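Search this site Enter keywords Go

Who checks the checklist?

26 Aug 2018 | By Uchenna Olaniyan | 4 min read

The Tokden group has put out the second draft of its good practice guide for household robots, and it has grown. The March draft ran to 33 clauses. The new one has 200, and members have until the end of the comment period to say what they think of them. I have read all of it, some parts twice, and I am not convinced that we are getting safer machines out of the extra pages.

Take clause 3, on "soft goods handling." It says a robot working with towels, bedding or clothing must be shown to "release the item in a controlled manner." Fine. Controlled by what measure? The draft does not say. Brzozowska, which builds arms and had a seat on the working group, reads it as a limit on grip force. Herkis, which runs tests for other firms, told me it reads the same words as a limit on speed. A robot could pass with one and fail with the other, and both would be following the guide.

Then there is the matter of fixtures. A towel bar is screwed to a wall, and a robot that pulls when it should lift can take the bar with it. The March draft had a plain rule for this: stop if the load goes past what the maker has declared for the fixture. That rule is gone. In its place we have four paragraphs on risk assessment, which ask the operator to "consider" fixtures and keep a record of having considered them. I have filled in enough of those forms to know how much considering goes on.

Nirka has at least tried to write its own house rules in words a technician can use. Both hands stay open until the approach is finished. Feet are planted before the arms go above waist height. No second try at a grasp without backing off first. You can argue with any of these (I would like to see a number on the last one), but you can tell whether a robot has kept to them, and I can't say that for much of the Tokden draft.

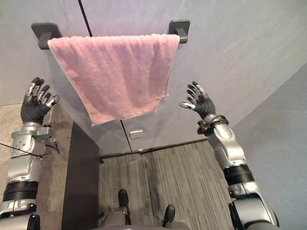 Reaching for a towel: both hands open, neither one touching the cloth.

My other complaint is the self-declaration route. Under clause 4 a maker may run the towel and linen tests in its own rooms, on its own fixtures, and send in a summary. No raw logs, no failed runs. Tokden says full logs would put small firms off. Maybe so - but a summary of the good days is advertising, and we should not put a mark on it.

If you send comments, ask for three things: a measure for "controlled," the March fixture rule back where it was, and failed runs counted in the report. Quote the clause number each time, as comments without one were set aside last round. Mine went in already. I'll print the reply if I get one.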